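Jiver, the second album from Nugroho
Posted 7 Sep 2025

I've had this on so often since it arrived that my neighbour now hums the bass line from track 4 on the stairs, so it's about time I wrote it up. Nugroho made one very good, very tidy debut and then went quiet. Jiver is looser and louder and I love it!

It was recorded in Prornia, in a rehearsal room above a tyre shop, with Mieczysław Grabowska producing and also playing most of the organ. You can hear the room. The drums bounce off the far wall, someone coughs before "Half a Street", and the guitars have that slightly sour edge you get when people are playing at each other instead of into a computer. There are 10 songs and the whole thing is over before the kettle has properly cooled.

"Rateck Road" opens, and it's a cracker. Two chords, a tambourine, and a chorus that turns up late and then won't leave (the backing vocals in the last minute are the best thing the band have done). After that comes "Council Tax", which is funnier than a song with that title has any right to be. It goes after the local councillors by job title, the head of parking included, and still finds room for a proper tune.
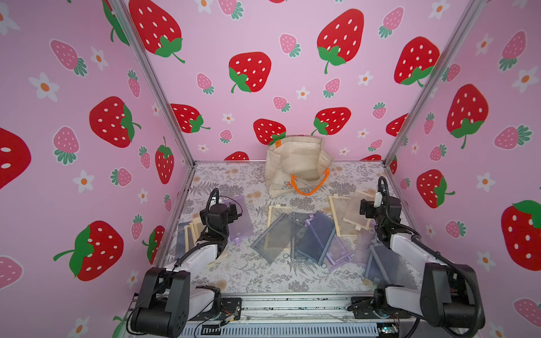
Side 2 is slower and I needed a few goes to get on with it. "The Count" is set in a sports hall on election night, all folding tables and bad tea, and it's nearly all voice and organ. First time through I thought it dragged. By the weekend I was playing it before bed. "Letter to the Editor" is the only one I skip. The words are sharp enough but the tune is borrowed from the song before it, and the spoken bit goes on.

The vinyl comes from Rateck (yes, same name as the song, the label's office is on that road) in a run of 1,000. Mine is flat and quiet, with the lyrics printed on the inner sleeve in type you can read without a lamp. The download has the same songs in the same order, plus a rough early take of "Council Tax" with the wrong second verse, and I'm very fond of it.

If you can catch them live this September, go, and stand on the organ side.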